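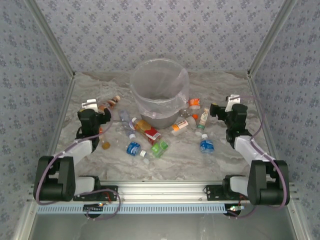 Mesa de pruebas, tarea de la papelera, cámara fija.

Categoría: Aprendizaje por imitación > Manipulación con dos brazos

Más demostraciones y peor resultado, ¿le ha pasado a alguien?

Floltberg

Hola a todos. Estoy intentando repetir en casa un resultado que leí hace meses: entrenar una política por imitación con dos brazos baratos para que vayan metiendo botellas y envases en una papelera. Con 70 demostraciones la cosa iba bastante decente, cogía casi todo lo que tenía cerca y lo soltaba dentro. Me vine arriba, grabé hasta llegar a 136 y volví a entrenar desde cero con los mismos hiperparámetros... y ahora va peor!! Los dos brazos se lanzan a la vez a por la misma botella, o se quedan los dos quietos como esperando a que el otro se decida.

Las primeras las grabé yo en julio, siempre por la noche. Las nuevas las hicimos entre dos personas, turnándonos. La mesa es la misma, los objetos también, y los reparto tumbados por delante y a los lados de la papelera sin seguir ningún orden. Entreno 3,000 pasos, igual que antes. La papelera es transparente y la bolsa también se transparenta, por si eso influye – yo ya sospecho de todo. ¿Sigo grabando hasta llegar a 500 o estoy tirando el tiempo?

Stela

A mí me pasó algo muy parecido y la culpa era de tener dos operadores. Seguro que tú empiezas por un lado y la otra persona por el otro, o que tú usas un brazo cada vez y ella mueve los dos. La política ve la misma mesa con dos respuestas distintas y, si tu modelo promedia, te sale una cosa intermedia que no sirve para nada. De ahí lo de quedarse parado.

Yo haría esto antes de grabar nada más: entrena solo con las tuyas, luego solo con las de la otra persona, y compara colocando los objetos exactamente igual en las dos pruebas (haz una foto y cálcala, de memoria no vale). Si por separado funcionan las dos, ya sabes que el problema está en la mezcla. Entonces pactad una norma tonta, por ejemplo que cada brazo recoge lo de su lado y que lo del centro es siempre del izquierdo, y regrabad las que no la cumplan. Duele, lo sé, a mí me tocó tirar un montón.

Ah, y otra cosa: 3,000 pasos para casi el doble de datos me parece poco. Si lo dejas fijo, cada demostración se ve muchas menos veces que antes, así que ni siquiera estás comparando lo mismo. Súbelo y guarda puntos intermedios – el último no siempre es el mejor.

Lo de la bolsa no lo descarto, pero lo miraría al final. Para soltar la botella el modelo tiene que hacerse una idea de dónde está el borde, y si la bolsa cuelga cada día de una manera, pues eso también es variación. Yo no la pondría siempre igual, la movería un poco adrede en cada grabación.

Mulcahy

Pues yo le cambiaría el papel a las paredes. Con tanta florecita la cámara se tiene que volver loca. En mi montaje tengo fondo liso y cero problemas, aunque también es verdad que yo solo uso un brazo y cubos de madera. Suerte!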